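Home | About us | Books | Artists | Stockists | Contact

Filed under: Who we are

About Skumilgate Press

Skumilgate Press publishes books about artists, by artists, and now and then in spite of artists. We work from two floors above a key-cutting shop in Broltley, a town with one gallery, one art supplier and a surprising number of people who will tell you they could have done that themselves. We have tried to sign several of them.

The press began with a single title, a set of studio notebooks by a painter who had been turned down everywhere else on the grounds that her handwriting was illegible. It is illegible. We printed 200 copies in facsimile, with no transcription, and sold them all by May. Encouraged by this, we printed another 200 and have most of them still. If you would like one, please say so. They are holding up a shelf, but we can find something else for that.

Since then the list has grown to 36 titles. You will find monographs, collected letters, interviews, two memoirs that disagree with each other about the same party, and a history of the picture frame which outsells everything else we do by a distance that has become slightly embarrassing. Our Stavska series takes its name from the typeface it is set in, and gives working artists a short book in which to write about anything except their own work. Most of them manage it until the second chapter.

What we look for

We like artists who can write and are fond of a few who can't. We don't mind whether you have had a retrospective, a commission or a single wall in a café, though the café wall tends to produce the better anecdotes. We read everything that comes in. We are slow. A polite reminder after three months is welcome, and a rude one after six is fair.

We don't publish colouring books, guides to unlocking your creativity, or anything with "journey" in the subtitle. There was one exception, and it was about a walk.

How we make the books

Our books are sewn, they open flat and they are printed on paper we have argued over at length. Colour plates are proofed against the originals wherever the artist will let us through the door. We employ seven people, all of whom can proofread and three of whom should. Our designers choose the covers. Authors are consulted, in the sense that they are told.

The newest part of the list is Ho, an imprint for artists who work with software, rendering and moving image. It was set up after a long lunch and named towards the end of it. Ho books are the same size as the others, so that they can't be shelved separately by people who disapprove of them. The first few cover computer-made still life, early plotter drawing, and the vexed matter of who signs the back when there isn't one.
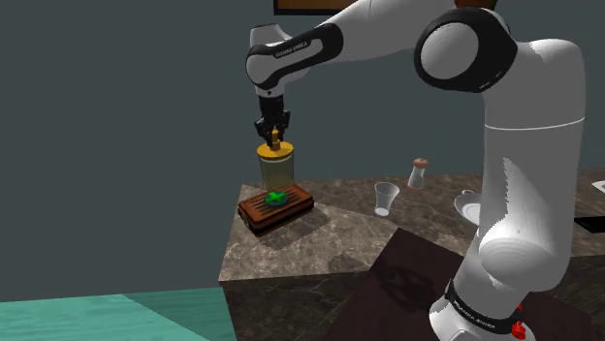
Computer-rendered scene with robotic arm and glass jar.

Visiting and buying

The office is open to visitors most mornings from ten. Ring the upper bell, as the lower one belongs to the key-cutter, who has been very patient. There is a small shop on the landing where you can handle the whole list, including slightly bumped copies at half price. The bumps are genuine.

Booksellers can order direct or through the usual wholesalers. Libraries and art schools get a discount, and so do artists who appear in the books, although not as large a one as they feel they deserve.

Submissions should come by post or email, with a sample chapter and a few images. Please don't send original work. We have a very nice etching here with no name on it and would like to give it back.

Recent from the blog

Why the frame book is being reprinted again
Ho: notes on a new imprint
Footnotes, and the people who want more of them
Stavska series: what's coming next
Slightly bumped: the landing sale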